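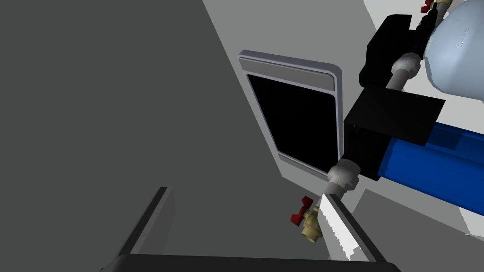 A light blue tank and filter parts beside a wall panel (computer drawing)

How water is filtered

Water that falls as rain picks up things on its way to a tap. It runs over soil, roads and rock. By the time it reaches a river or a reservoir it carries mud, bits of leaf, tiny living things and some substances that have dissolved in it. Most of these have to be taken out before the water is fit to drink.

A filter is anything that lets water through and holds something else back. A tea strainer is a filter. So is a bed of sand. The difference between them is the size of the gaps.

Step 1: Screening

The first filters at a water works are metal bars and mesh. They stop branches, weed, fish and litter. The gaps are wide, so mud passes straight through.

Step 2: Clumping

Very small grains of clay do not sink. They are so light that the slightest movement of the water keeps them up. To deal with this, a substance is stirred in which makes the grains stick to one another. The clumps are called floc. Floc is heavier than a single grain and settles slowly to the bottom of a large tank, where it is scraped away as sludge.

Step 3: Sand

The water then goes down through a deep bed of sand with gravel under it. The sand catches the floc that did not settle. The gravel stops the sand from being washed out with the water.

After a time the bed clogs. Clean water is pumped up through it from below, which lifts the dirt off the grains and carries it away. This is called backwashing. At the Sturkport works each sand bed is backwashed once every 140 hours, and there are 7 beds, so that the others can go on working while one is cleaned.

Step 4: Carbon

Some substances are dissolved, which means they are spread through the water in pieces far too small for sand to catch. Carbon can remove many of them. The kind used is full of tiny holes, like a sponge, and the substances cling to the walls of the holes. It also takes away some tastes and smells. When the holes are full the carbon has to be replaced or heated to clean it.

Step 5: Killing germs

Sand removes many germs but some may get past. A small amount of chlorine is added, or the water is passed under strong ultraviolet light. Chlorine stays in the water as it travels through the pipes and goes on protecting it. Ultraviolet light works only at the place where it shines.

Try it: a bottle filter

You need a plastic bottle with the bottom cut off by an adult, a piece of cloth, an elastic band, clean gravel, clean sand, a jar and a jug of muddy water.

Fix the cloth over the neck of the bottle with the elastic band. Turn the bottle upside down and stand it in the jar. Put in 5 centimetres of gravel, then the same depth of sand. Pour the muddy water in slowly. Compare what collects in the jar with what is left in the jug.

Do not drink the water from the jar. It may look clear – but clear water can still contain germs.

Words to know

Backwashing: cleaning a filter by sending water through it the wrong way.
Dissolved: mixed into water so completely that it cannot be seen as separate pieces.
Floc: small clumps of dirt that have stuck together.
Reservoir: a lake, often made by people, where water is stored.
Sludge: the wet mud left at the bottom of a settling tank.

Text by Kasun Begum. Checked by Tadhg Dolan.
Next page: Where waste water goes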